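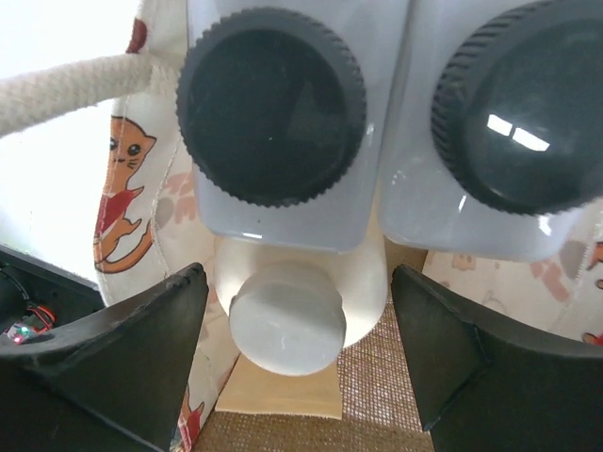 Wrist camera, fingers open, white cap between them.

Home Cells Checklists Fault notes Contact

4 min read
April 2025, by Noura Hamdan

Restart checklist for the two-arm cell, with my comments

You've all heard by now that the right arm sagged after a stop. Fault 2319 came up, Majdi hit the stop button like he should, and the arm kept sinking toward the table for a second or so before the brake grabbed. No one was hurt and the only thing it touched was a cardboard box, but Majdi's hand had been in there just before (he was moving a bottle) and I didn't love that. So here's the list I went through before we put power back on. Please use the same one, in the same order!

1. Power off at the main switch, tag on.
DONE. Elias had the tag in his pocket, so it took a while. Tags now live on the hook by the switch.

2. Stop button, both arms, empty grippers.
PASS. Left and right both stopped and stayed put. I ran it 20 times because I'm stubborn.

3. Stop button, right arm, holding a part.
FAIL the first time. It dropped a little again, less than what Majdi saw, but I could see it with my own eyes from across the table. Tamer swapped the brake lead for a new one from the Hemano kit and we ran it again. PASS on the retest. The old lead is in a bag on my desk and I'd like it to stay there until Dastton has looked at it.

4. Finger tips and finger screws.
PASS WITH COMMENT. Tight on both arms. Run a cloth over the fingers while you're at it, they pick up scuffs and dust and then you can't tell a new mark from an old one.

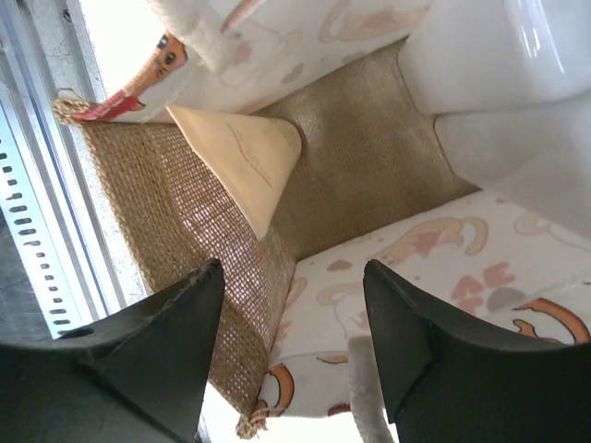 5. Reach near soft stuff.
COMMENT. I'm leaving this one open. Burlap, rope ends and fleece can all catch on a finger tip, and if a brake is slow at the same moment you get a pull in a direction you weren't expecting. Until I close this item, half speed any time there's fabric within reach. Ayman thinks that's too slow. Ayman can come argue with me after lunch.

6. Cables, full travel.
PASS WITH COMMENT. Move each joint by hand through its whole range, power off, and watch the loop the entire way. The right one has plenty of slack, maybe more than I'd like, so look at where it hangs when the arm is folded in close. If it touches anything, stop and come get me.

7. Status lights.
PASS. But a green light only tells you the board has power. It was green when the arm sagged too, Majdi is very sure about that, so please don't take it as a yes to reach in.

8. Long run, nothing in the way, hands out.
PASS. 200 cycles with a part in the right gripper and a stop thrown in whenever I felt like it. No sag, no 2319.

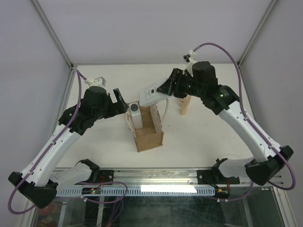

9. Hands and loading.
CHANGED. Old rule was "wait for the arms to stop." New rule is stop, wait, check that neither gripper is hanging over the spot you want, and only then reach in. If one is, back it off first. Yes, even if you only want to nudge the box over a bit. That's exactly what got us here.

10. Who can clear a 2319.
Me or Tamer. If we're both out, the cell stays off, and that goes for the Gorkwood demo week as well (sorry, Elias).

Still open: item 5, plus whatever Dastton says about the lead. Signed off for normal speed on hard parts only. N.H.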